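Notes From the Slow Lane

by Ffion Foulkes, for the Skurkside Letter

My sister-in-law Phyllis Marsden has forgiven me for the gravy boat, and I'm still not sure how I feel about it. I had gotten used to being in the wrong, you see. It was thirteen years of polite birthday cards signed with just her initials, and then one evening in November she called and talked for an hour about her knees, as if we'd spoken the day before!

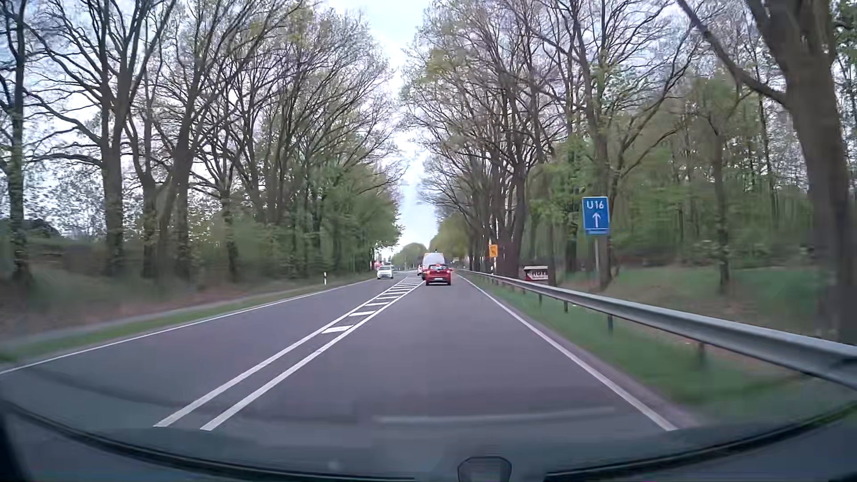 What I did with my grudges

So I sat down with a cup of tea and wrote out my own (there were seven, which surprised me, as I think of myself as easygoing). Four of them belonged to people I couldn't pick out of a crowd anymore. One was Brodie McPhee, who told our whole reading group how my mystery novel ended when I was still on chapter two. I called him. He didn't remember the book, or the group, and he was so pleased to hear from me that I never got around to being angry.
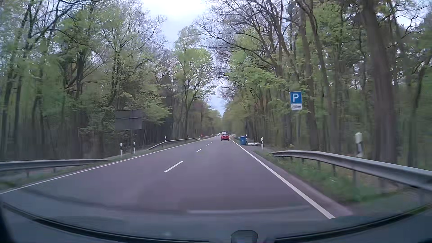 I did keep one, and I won't say whose it is, except that it involves a borrowed cake pan and a good deal of fibbing. Lok-yiu Lo, who edits this letter and is far kinder than I am, thinks I should let that go too. Maybe by spring. Phyllis is coming for supper next month, and I've bought a new gravy boat.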